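### 3.2 Small-item storage and the order of put-away

Countertop storage was compared across the households in the Gwynne sample, with attention to how small items are returned after use. The unit of analysis is the put-away event, defined as the interval between the release of one item and the closing of the compartment that receives it. Events in which an item was set down on the open surface and left there were coded separately as deferrals and are reported in Section 4.

Two compartment types account for most of the storage in the sample. The first is the hinged cabinet, in which the door sweeps an arc over the adjoining surface and must have that arc free. The second is the drawer, which needs clear space in front equal to its own travel. When both types are placed on one footprint, the two clearance zones overlap in part, and an item left in the overlap blocks both compartments. We refer to this arrangement as a stacked unit.

Participants in the Jurus subgroup (n = 70) recorded 2000 put-away events at stacked units during January. Of these, 200 were interrupted by an object standing in a clearance zone. In 30 of the interrupted events the participant moved the item to a different compartment from the one first approached. The remainder were completed at the original compartment after the obstruction had been shifted.

The order of opening was coded from the first contact with a handle or door edge. A cabinet placed on top of a drawer unit is reached at a higher level and its contents can be seen from the front once the door is open. A drawer below it is seen from above, and the view into it is partly covered by the unit overhead unless the drawer is pulled well out. Participants were told to treat the two compartments as independent and were given no rule about which to use first.

Handle form was recorded as a separate variable. A projecting bar on a drawer front offers a grip from above or below, while a recessed grip limits the hand to a single approach. Doors left ajar were coded as open at any angle, because the Flikesov coding sheet makes no distinction between partial and full opening. Figure 3 gives an instance of the state coded C1-D0, with the cabinet open and the drawer closed.

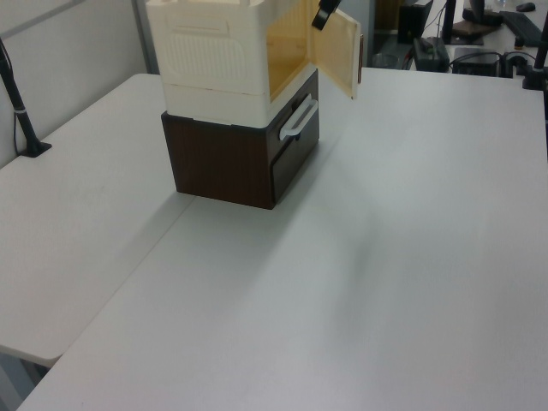
**Figure 3.** Stacked unit in state C1-D0. Cream cabinet, door open, on a dark brown drawer unit with a white bar handle.

### 3.3 Coding of compartment states

Each compartment was assigned a binary state, giving four combinations per stacked unit. A change of state was logged at the first visible movement of the door or drawer front. Brief reversals were merged with the preceding change under the Gronavetti rule, so that a drawer opened, pushed partly back, and opened again counts as one opening. Items already inside a compartment were not coded, and an empty interior was given the same state code as a filled one.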